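Speaker notes – "Meetings That Could Have Been a Whiteboard"
Vornwood small business evening, 17th July

Slot is 12 minutes. Do not use them all.

Opening: ask who has sat through a meeting held to plan another meeting. Wait for hands. Put mine up first, it helps.

The Lirna story. Four of us, one product launch, a shared calendar that looked like a game of Tetris played by someone asleep. By April we had a standing meeting to review the standing meetings. I chaired it. I brought pastries, so attendance was excellent.

What we changed:
– Agenda goes out the day before or the meeting dies. Two died in the first week. I still miss one of them.
– Anything that is only news gets written down and left where people walk past.
– Decisions get one owner. "The team" has never once returned a phone call.

Slides now, keep talking over them. Pause for water.
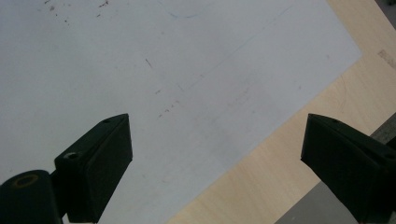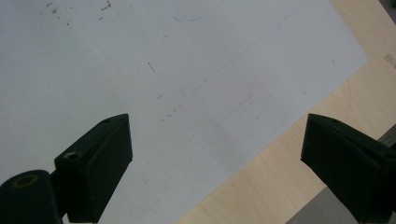
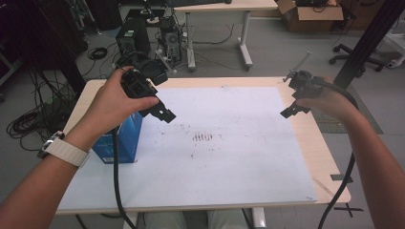
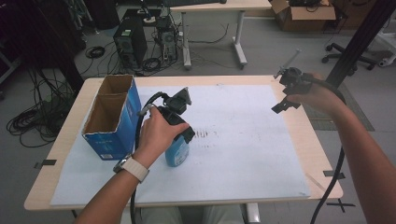 White sheet on a light wooden tabletop, four views.

Back to the talk. Brikisance tried the same rules and kept the weekly catch-up anyway. Fine. Some people like a catch-up. They did cut it to the length of a cup of coffee, and the coffee got smaller.

The Uysal objection (somebody will raise it): "Our clients expect meetings." Answer: ask them. Ours expected replies. Leave a gap for the laugh, move on if it doesn't come.

If time is short, skip the part about email. If time is long, skip it anyway.

Questions. Repeat each one into the microphone, the back row can't hear. Room code for the side door is 2111, read it out before people start putting their coats on.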